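Grurnside library puts the pads out front

24th March
By Kohei Kamata
2 min read

After 9 months of discussion, Grurnside Library has a shelf of free period products, and it is by the front door where people can find it.
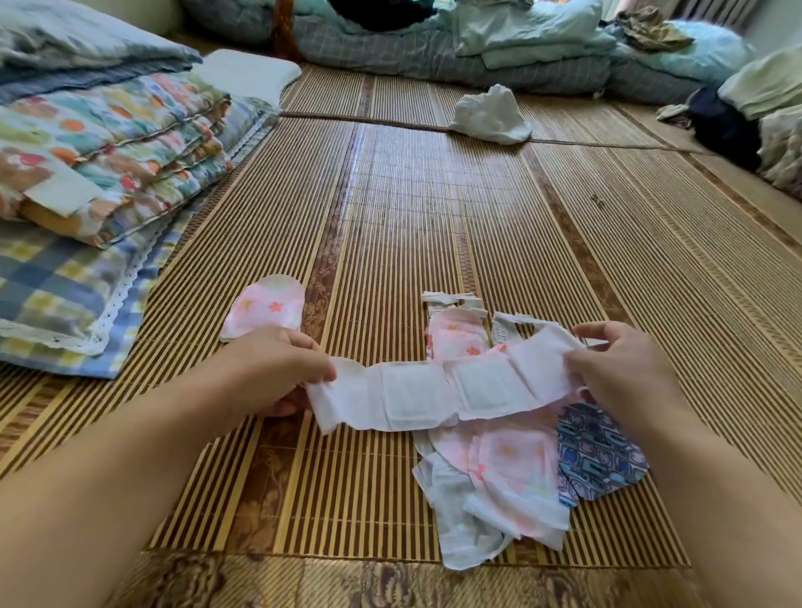 The old arrangement involved asking at the desk, in a whisper, for a key to a cupboard behind the large-print westerns. In its last full month the cupboard served 20 people. The new shelf went through 100 pads in its opening week, which suggests the demand was there and the whispering was the trouble.

Stock comes from Humari, a local charity that takes donations of pads and liners at the Cesturo Street pharmacy. Opened packs are fine as long as each pad is still sealed in its own wrapper. Humari would also like it known that it has enough travel shampoo to last into the next century.

The charity is running a sorting evening at the library on March 28, with a short talk for parents and teenagers on how the things unfold, which side is sticky and where the wrapper goes afterward. (The trash. The library's plumber has asked for this to be said twice. The trash.)

One written complaint has been received so far. It objected to the shelf's location beside the new thrillers, on the grounds that the thrillers are now harder to reach. They have been moved two feet to the left.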